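Progress report to the Bundach fund, September
Project Drositz: cloth handling in the home

4. Open day and demonstration

In this period we held the open day which was promised in the work plan. We received 80 visitors, and the last group left at 5 p.m. The main demonstration was the work with the hand-held gripper on a bed. 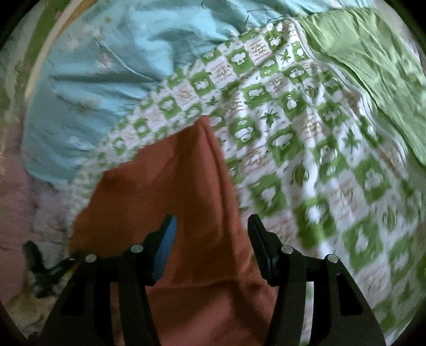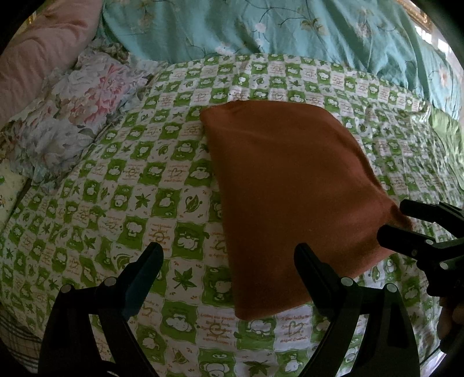
Figures 3 and 4. The hand-held gripper and the orange cloth on the bed.

Visitors asked mostly how the gripper work is connected with the robot arm. We explained that the arm learns from the recordings, and for this we prepared a short poster. Our partner Partanen has asked for a copy of it.

The collection now has 3115 recordings, of which 328 are new in this period. We planned for 400 new ones, so we are behind. The reason is the late delivery of parts from Busier. They have arrived now and the work continues at normal speed.

Costs of the open day were nearly 100 euros over the budget, mostly for printing. We ask to cover this amount from the travel line, where money is left.

Next period: second demonstration at Partanen, with the same bed task and with towels.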